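Category: Student Projects > Household Studies

Clearing a Shared Worktable: Project Report

Abstract

This report presents the work of a student group at Ibarra on the clearing and sorting of a shared worktable. The table is used by several classes and collects bottles, bags and cloths over the course of a term. The project, named Tostska, set out to develop a clearing routine that any user of the room could follow without instruction from staff.

1. Background

Shared tables present a different problem from private ones. Items are left by one class and moved by the next, and few of them return to a fixed location. A survey of room users in June drew 39 replies. The complaint most often recorded was that bottles and cleaning supplies took up space needed for work.

2. Method

The routine was divided into 4 stages: soft items, bottles, bags, and remaining equipment. Cloths were handled first. A crumpled cloth hides small objects and is easily pushed off the near edge of a table when larger items are moved. Bottles were then grouped by use, with spray bottles kept upright and apart from drinking bottles. 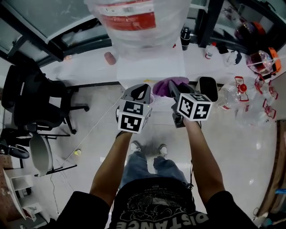
Why was the cloth not folded where it lay?
Folding requires a clear area larger than the cloth itself, and the table seldom offered one at the first stage. The cloth was lifted to a side shelf and folded after the bottles had been grouped.

Plastic bags were left until the third stage. The group found that a full bag placed on the table blocked the view of smaller bottles behind it, and the written routine now directs users to move bags to the floor before sorting their contents.

3. Results

The routine was scored on a scale of 0 to 100 by the supervising department, Flakinura. Scores were highest for bottles and lowest for remaining equipment, where users disagreed on what should stay in the room.

4. Recommendations

The group recommends a labeled shelf for cloths and a separate rack for spray bottles. The equipment list should be reviewed before the next term.

Last updated: June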